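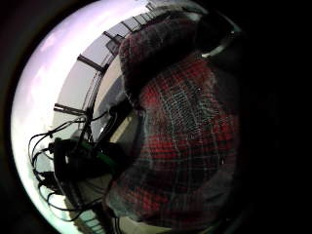 # The Plumel flannel shirt

I've been selling shirts out of my little shop on Grostlow for a good while now, and this is the one I'd grab if the place was on fire (please don't let the place be on fire). It's a brushed cotton flannel, soft on the outside and even softer on the inside, and it comes in one weight only. I tried offering a lighter one a couple of summers back and everybody sent it back and asked for the thick one!

The cloth is woven for me at the Kasteta mill, who make it in short runs. When a run is gone I wait for the next, and so do you, sorry. The June run is cut and on the shelf.

## What it's like to wear

Roomy. I cut it so you can get a sweater under it without feeling like a stuffed pillow, and the sleeves are a touch long so they don't ride up your arms when you reach for something. If you like a closer fit, go down a size. I'm between sizes myself and I wear the bigger one, mostly because I live in mine from the first cold morning until spring and I like to be able to slouch.

It'll feel a bit stiff right out of the package. Give it a couple of washes and it loosens up nicely, and the elbows are always the first bit to go really soft. Mine has been through 123 washes (yes, I kept a tally inside the closet door, I wanted to know) and the collar still stands up.

## The details

- Fabric: 100% cotton, brushed both sides
- Body length: 30 inches in a medium, measured down the back
- Two chest pockets, both with a button
- Spare button sewn inside the hem
- Sizes: small to double extra large
- Item number: 346 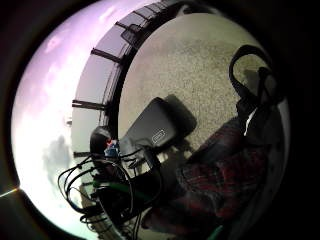

## Washing

Cold or warm, up to 40 degrees Celsius if your machine is one of those European ones. Wash it by itself the first time, or with other dark things, as the red does let go of a little color. I hang mine over a rail on Sunday and it's ready by the evening if there's any breeze at all. The dryer is OK on low, but you'll lose a little in the sleeves, so bear that in mind if you've got long arms like me.

Skip the fabric softener. It flattens the brushed side and then you've paid for flannel and ended up with a bedsheet.

## Repairs and returns

Popped a button? Write to me and I'll mail you one for free. For bigger stuff, like a torn pocket or a split seam, send the whole shirt back and it'll go to the Abubakari workroom, where they do my mending. It costs you the postage and nothing else in the first year.

Returns are fine if you haven't washed it yet. Try it on with whatever you'd normally wear underneath, swing your arms around, sit down in it, and then decide. Exchanges for another size go out the same day I get yours back, as long as I've still got your size on the shelf.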